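Acheter un bras robotisé : les questions qu'on nous pose (et celles qu'on aurait préféré qu'on nous pose)

Mise à jour : mardi 13 mars 2018

Qui peut demander l'achat d'un robot ?
Tout responsable d'atelier ou de projet chez Skerwood. Il faut un formulaire, un devis et une idée de ce que le robot fera le lundi matin. La troisième pièce est celle qui manque le plus souvent.

J'ai vu une démonstration formidable sur un salon. Puis-je signer ?
Non. Envoyez-nous la plaquette, nous la lirons avec l'attention qu'elle mérite. Sur les salons, les pièces sont toujours propres, identiques et posées à l'endroit.

Le prix du bras, c'est le prix du projet ?
Hélas. Pour votre premier chiffrage, comptez que le bras pèsera 50 % du budget. Le reste part en préhenseur, câbles, table, éclairage, sécurité et heures d'intégration. Les câbles ont l'air d'un détail jusqu'au jour où l'un d'eux s'accroche.

Neuf ou reconditionné ?
Les deux sont possibles. Pour un reconditionné, demandez l'historique de maintenance et la version du contrôleur. « Très peu servi » n'est pas un historique de maintenance.

Combien de devis faut-il ?
Au moins 2, de fournisseurs différents. Deraline et Bogale répondent vite ; Prirow répond longuement. Un même devis imprimé en deux couleurs compte pour un seul, la question a été posée.

Comment savoir si le robot saura prendre mes pièces ?
En faisant un essai avant la commande, avec vos pièces à vous, dans un bac qui a vécu. Apportez les sachets transparents, les objets mous et les petits câbles emmêlés — tout ce que le vendeur vous suggérera poliment de laisser à la maison. 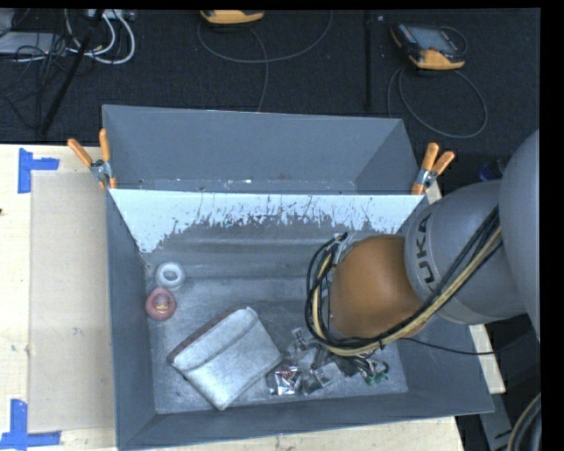 Skerwood — Service Équipements et Automatisation

Faut-il prévoir un bac spécial ?
Pas pour les essais. Un bac gris aux parois éraflées, tenu par deux pinces à ressort à poignées orange, convient très bien, même à côté d'un bras KUKA. Gardez la ligne « mobilier » pour la suite, elle se remplira toute seule.

Quel taux de réussite exiger ?
À l'essai, 70 % de prises réussies suffisent pour ouvrir la discussion. Le seuil de production se fixe ensuite avec Normunds Hunt, que les arrondis optimistes n'amusent pas.

Quand déposer mon dossier ?
Avant la fin septembre pour le budget suivant. Les dossiers « urgents » d'octobre sont lus avec sympathie, puis classés.

À qui écrire ?
À Shiyu Xiao pour les devis et les essais, à Normunds Hunt pour les seuils. Joignez le formulaire en PDF, pas une photo du formulaire.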